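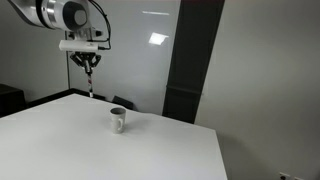 Nandorov Inn writes that the Skarel folding guest bed passes through its connecting doors with the mattress strapped in place, and that the older frames it replaced had to be turned on end.

Skarel Folding Guest Bed, Twin
Model: Skarel 327
Price: $293, mattress included
Availability: in stock, ships by freight

The Skarel 327 is a rollaway bed for hotels, motels and short-stay apartments. It folds at the center and stands upright on four casters. The number in the model name is the rated load in pounds, evenly distributed. The rating covers the frame and deck with the center legs locked down. It doesn't apply to a person sitting on one end of a partly opened bed.

Folded depth is 30 inches with the supplied mattress. A thicker mattress can be fitted, but the strap may not reach its buckle and the folded depth will increase. Measure the storage closet before ordering a substitute.

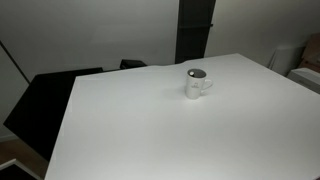 The deck is a steel link grid held by coil springs at both ends. Springs are replaceable one at a time and are sold in packs. When a spring is changed, check the one directly across from it for stretch.

Specifications

Size: twin
Rated load: 327 lb
Folded depth: 30 in
Mattress thickness: 5 in
Frame: steel tube, powder coated
Deck: steel link grid
Casters: four, two locking
Mattress cover: Mazandarani weave, zippered, removable
Assembly: casters only, tools not included

The Mazandarani cover is a tight polyester weave with a coated inner face. Wash it on warm and tumble dry on low. Do not use bleach. The foam core should not be washed or soaked.
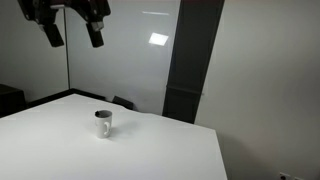 Gripper over the white tabletop, fingers open and apart.

Setup in the guest room

Roll the bed to its position while it is still folded. Lock both casters, release the strap and lower each half by the end rail. The center legs drop by gravity and must be pushed outward until the latch clicks. Leave enough clearance on one side for the guest to reach the bathroom without crossing the frame.

To fold, strip the bedding first. Blankets left on the mattress add bulk at the hinge and put a sideways load on the latch pins. Lift both end rails together and fasten the strap before moving the bed.

Accessories

Imach storage cover, full zip, fits folded bed with supplied mattress
Spare strap and buckle
Spring pack
Replacement caster, locking or plain
Headboard panel, clips to either end rail

The Imach cover isn't rated for outdoor storage. 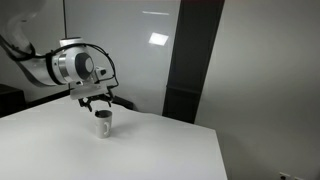 Warranty and returns

The frame and deck are covered for five years in commercial use. The mattress, strap and casters are covered for one year. Bent center legs are excluded where the latch was not engaged. Unopened beds may be returned at the buyer's expense. Inspect the carton before signing the freight receipt and note any damage on it. Replacement parts are ordered by the serial number stamped on the underside of the foot rail.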